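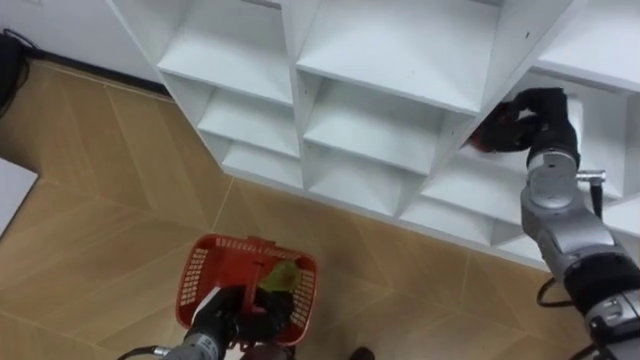 13/04/2020

Long one today, and my feet hurt, so I'm writing this with them up on a chair. We finally got to do the whole shopping task in one go and not in the sad little chunks we've been doing for weeks. The idea (for future me, who will have forgotten) is that Winder stands in front of the white cubby shelf with the red basket in one hand and does the groceries with the other. Fruit and vegetables for now. Boxes and cans come later, if we're spared.

I had the morning shift on the laptop, which I love because you get to feel important, and then I swapped to resetting the shelf, which is bending over for hours. There's a printed sheet telling you which thing goes in which cubby for each run, and I got it mirrored twice before lunch. Left and right from the robot's side, not mine!! I've written that on the back of my hand in pen and it still hasn't come off.

The bottom row is what scares me. Reach down there with the right arm and the basket arm wants to wander off to balance things out, and then everyone in the room breathes in at the same moment. We put in a limit for that last week and I think it's too strict – it makes the whole robot look like it's carrying soup. But I'd take soup over a basket swinging into the side panel. 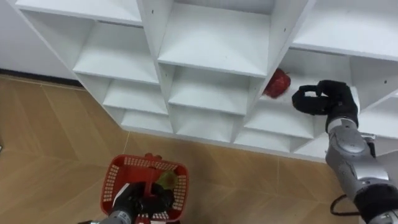 Things I want to remember about grasping

Round stuff is mean. You'd think a long skinny vegetable would be the problem, but no, it's anything that can roll. If the fingers come in even a little low they nudge it toward the back, and then the planner sulks and asks for a new look at the shelf, and that's another 30 seconds of standing there. I tried bringing the hand in from the side with the fingers already half curled and I liked that so much better. It needs proper testing before I get smug.

Also, the basket handle eats up more room than we drew on the whiteboard. For the drop you have to come in beside it. I redid the drop point by hand and saved it under a silly name, and now I have to go and rename it before our supervisor opens the folder.

Run sheet says we're up to 113 for the term. The Serholm demo is in December, so that sounds like ages, except it also sounded like ages when we signed up. 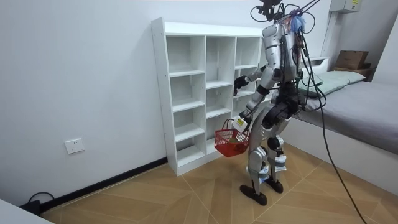 One of my teammates reckons we should forget about speed completely until the fall. She said the Serholm judges will happily watch a slow robot for three minutes, but they'll all remember the one that threw its shopping on the floor, and could I please stop shaving bits off the arm timing when she's at lunch. I said I'd only done that once. She pulled up the log. Okay, fine, more than once.

We sort of made up over vending machine pretzels and agreed on a deal: she gets slow reaches, I get a faster drop, and neither of us touches the walking part. The walking part belongs to the Hernton half of the team anyway and they get very protective about it (fair enough, I've seen their code and I wouldn't want me in there either).

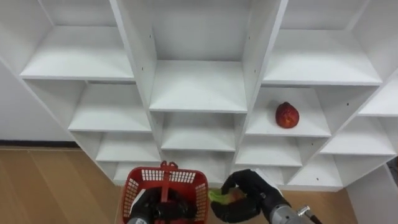 After that we worked on the order of picking. Right now it just goes for whatever it's most sure about, so the choices look kind of random from the outside, and I'd like it to do one side of the shelf and then the other, the way a person would. I've got half of that written. The other half is a comment saying "fix this", from me, to me.

Tomorrow: rename the drop file, print new sheets with a big arrow on them, ask if we can borrow the good extension cord again. And bring a real lunch!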